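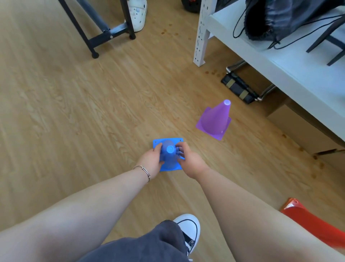
*Blue cone on its square base, purple one beside it.*

The storage of small equipment in shared exercise rooms is usually treated as a housekeeping matter. I think it should be treated as part of the layout of the room, and settled before the first class is booked. I have worked on the fit-out of small studios for a good while, and the same mistake comes back each time: the budget goes to flooring and mirrors, and the cones, bags and bands are left to whatever shelf is on special.

Training cones are a fair test of a storage plan. A plastic cone with a flat square base is cheap, light and meant to be moved. It will be put down and picked up more often than any other item in the room. If putting it away takes more than one action, it will stay on the floor. Lids, latches and deep bins all add actions. An open shelf at knee height adds none.

Arsalan Mohmand, who manages the bookings at Sollum, disagrees with me on this. He prefers closed cabinets, on the grounds that open shelves look untidy and collect dust. Both points are correct. I would still accept the dust. A cabinet hides the state of its contents, and a class leader with 2 minutes between sessions will push everything in and shut the door. The next leader then spends the start of the hour sorting it out. At Todetti the cabinets were replaced with open racking last September, at a cost of $300 for the longest wall, and the complaints in the logbook about missing equipment dropped off.

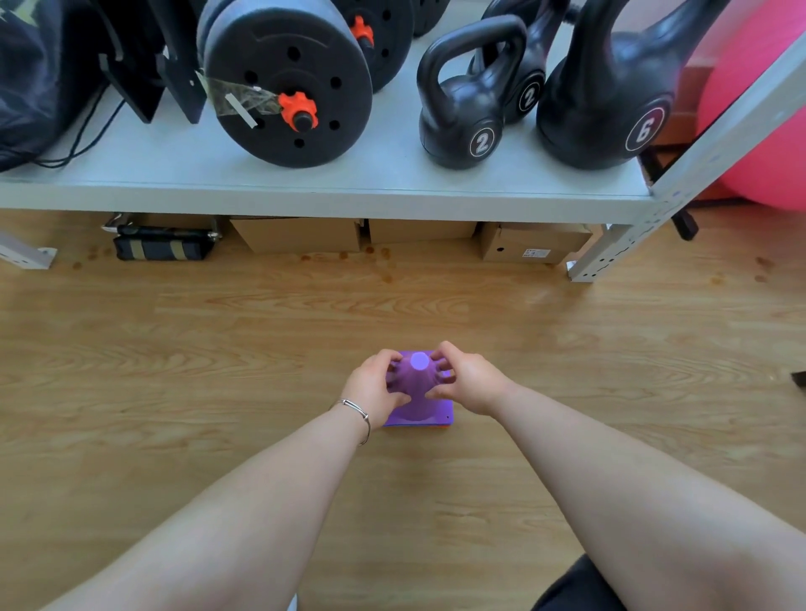

Steel shelving with slotted uprights is the type I recommend for most rooms. It was developed for stockrooms, the parts are easy to get, and a deck can be moved up or down without replacing the unit. Its weak point is the contact with the floor. The small metal feet on an upright put the load on a few square centimetres each, and on a surface like this light wood-grain floor I would want a pad under every one. The gap under the lowest deck matters too. Brown stains like the ones in front of the shelf have to be reachable with a flat mop, and so does whatever has gone underneath. I specify 215 mm of clearance. Suppliers tend to set the bottom deck lower to gain another level, and the level gained is seldom worth the cleaning lost.

Bags are a separate problem. A soft bag with a drawstring takes whatever shape the shelf allows, and its cords hang over the lip. Hooks on the upright fix this for very little money. Oleksandra Kuzmenko put in a row of them at Bondarchuk and kept the decks for rigid items only, which I consider the correct division.

Colour is often proposed as a sorting method, one colour to a shelf. I don't favour it. Cones are used in mixed sets, so they should be stored in mixed sets. Sorting by size is enough, with the wide bases at the bottom. Where a room holds more than 50 cones, a second stack by the far wall saves a good deal of walking.

The remaining objection is that all this is too much planning for plastic cones. The planning takes an afternoon and a tape measure. It should be done while the room is still bare, with the shelf positions marked on the floor in tape and the door swung through its full arc.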